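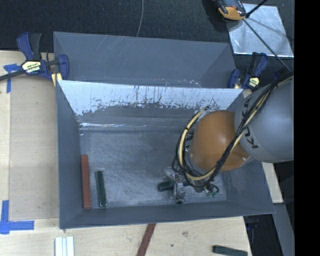
Kirsty Partington

Print this page | E-mail this page

Galvanizing is the business of putting a coat of zinc on iron or steel so it doesn't rust, and I've been a little bit in love with it since I was a kid kicking a water trough on my uncle's farm. This entry covers what it is, how it's done and how it ages, with a few of my own opinions thrown in (you'll know them when you get to them).

What the zinc does

Zinc does two jobs. First, it's a skin that keeps water and air off the steel. Second, and this is the part I love, it gives itself up for the steel underneath. Scratch through to bare metal and the zinc around the scratch corrodes first, so the steel is still protected for a good while – as long as the scratch is small and there's zinc left nearby. Paint can't do that. Once paint is chipped, rust creeps in under the edges and you're out there with a wire brush.

Hot dipping

The classic way is to dunk the whole thing in molten zinc, usually at a little over 800 degrees Fahrenheit. Before that the steel gets cleaned of grease, pickled in acid to strip off the scale, and dipped in a flux. Skip any of that and the zinc won't stick, and you get bare spots that look like somebody breathed on it.

Down in the bath the iron and zinc react and make several layers of alloy, with fairly pure zinc on the outside. The layers next to the steel are harder than the steel itself, which explains why an old gate can take such a beating!

I once spent a morning at a small jobbing works called Stubbs, where they ran 60 pieces through before lunch, mostly fence brackets and trailer parts. The noise and the smell stay with you. They let me keep a bracket, and it's holding up my hose reel now.

Other ways of doing it

Sheet steel is normally coated in a continuous line, with the strip running through the bath and air knives blowing off the extra. The coat is thinner and more even, and the sheet can be bent afterward without much flaking. Then there's electroplating, where the zinc goes on with a current. It's bright and smooth and very thin, so I'd keep it indoors. Small parts like nuts and washers can also be tumbled in hot zinc dust, a process called sherardizing (say that three times fast).

Spangle

The frosty, feathery pattern on older buckets and ductwork is called spangle. Those are zinc crystals, and how big they grow depends on how the coat cools and what else is in the bath. A touch of lead used to make them large and showy. Modern baths often leave it out, and the finish is plainer. I miss the big ones, but I wouldn't pay extra.

Aging and white rust

New zinc is shiny, then it dulls to a soft gray as it reacts with the air. That gray layer is mostly zinc carbonate and it's what you want. White rust is a different animal – a chalky powder you get when fresh sheets are stacked wet with no air between them. Light cases brush off. Heavy ones eat into the coat.

See also: tinplate, passivation, weathering steel.

We use cookies to remember your settings. Accept | Manage cookies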